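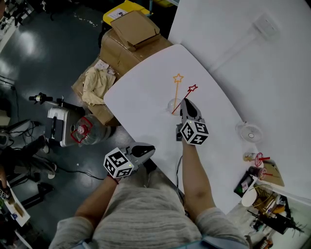

Photo: Sharada Raju / Kaimal

Avcombe Community Boards > Emergency Services and Policing > Retention of body-worn video after a complaint is withdrawn

Thread started 22 June 2024

kerau_line
Looking for a straight answer on retention. The Avcombe service policy says body-worn video tagged "non-evidentiary" is deleted after the standard period, and video tagged "complaint" is held until the matter is finalised plus two years. It doesn't say what happens when a complaint is withdrawn. I withdrew one in November over a traffic stop on the Kerau road and have now been told the recording no longer exists. I'd like to know whether the tag reverts to the original category on withdrawal, or whether withdrawal counts as finalisation. Those give very different dates.

Surnano2
Withdrawal is finalisation. Read the definitions schedule at the back, not the body of the policy. "Finalised" includes sustained, not sustained, resolved by conciliation, and discontinued at the request of the complainant. Your two years should run from the date of the withdrawal letter.

dispatch_retired
I worked in the records room before the current system came in, so take this with that in mind. What the schedule says and what the software did were separate matters. When a complaint number was closed with a withdrawal code, the link between the complaint and the media file was removed. The file then had no hold on it and went back to the ordinary clock. If the ordinary clock had already run out, it was purged in the next overnight batch.

Surnano2
That would be a breach of the schedule.

dispatch_retired
It would. I'm describing it, I'm not defending it.

kerau_line
Thanks both. Is there a log of the purge?

dispatch_retired
There should be. Every deletion writes a line with the file reference, category at time of deletion, and the rule that triggered it. The line is kept after the video is gone. Ask for the audit record by name. If you ask for "the footage and anything related" you'll get a letter saying the footage isn't held and the request will be closed.

V. Bansal
I'll disagree with some of the above. The schedule quoted by Surnano2 applies to complaints lodged with professional standards. A complaint made at the station counter and dealt with by the shift supervisor is recorded as a "service matter" and sits under a different part. Service matters have no hold attached. Kerau_line, which one was yours? The reference number will tell you. Professional standards references start with the year. Counter matters start with the station code.

kerau_line
Station code. I wasn't told there was a difference.

V. Bansal
Then on the policy as written the deletion was probably in order. I don't think the policy is a good one, but that is the reading.

Surnano2
I don't accept that. The heading of the schedule is "complaints, however received". A counter complaint is received. The service can call it a service matter internally if it likes, but an internal label can't shorten a retention period set in a published policy.

V. Bansal
Headings aren't operative text. Clause 3 refers to a "registered complaint" and the register is kept by professional standards.

Surnano2
Clause 3 deals with who investigates. It has nothing to say on how long a record is kept.

V. Bansal
It's the only place the term is defined. We'll have to differ.

nightshift_k
Serving member here, different service, so no inside knowledge of Avcombe. Supervisors where I am are trained to apply a manual hold on any stop where a member of the public raises a concern, counter or otherwise. It takes one drop-down. A manual hold stays until a person takes it off — closing the complaint doesn't touch it. Worth asking whether one was applied and, if so, who lifted it.

dispatch_retired
Good point. The manual hold has its own line in the audit record, with the user ID.

ratepayer_east
Storage cost is the usual reason given for short retention. The last budget paper had 3,000 hours a month being uploaded and a contract charge for anything over the allowance. I'd sooner pay the overage than argue over missing recordings.

V. Bansal
Cost isn't the only reason. Most of those recordings show people who have done nothing wrong, often inside their own homes. The privacy regulator has an interest in them being deleted on time. Longer retention across the board has a cost for those people as well.

ratepayer_east
Fair, but this one had a complaint attached.

kerau_line
I've drafted the request as follows. Audit record for all media files linked to my reference, including category changes, holds applied, holds lifted, user IDs and deletion rule. Anything missing?

dispatch_retired
Add the export history. If a copy was made for the supervisor to review, the copy may be on a different drive with its own clock.

Surnano2
And ask for the version of the policy in force on the day of the stop. It was reissued afterwards and the numbering moved.

kerau_line
Added both. Lodged this afternoon, application fee paid. Will post the response when it comes.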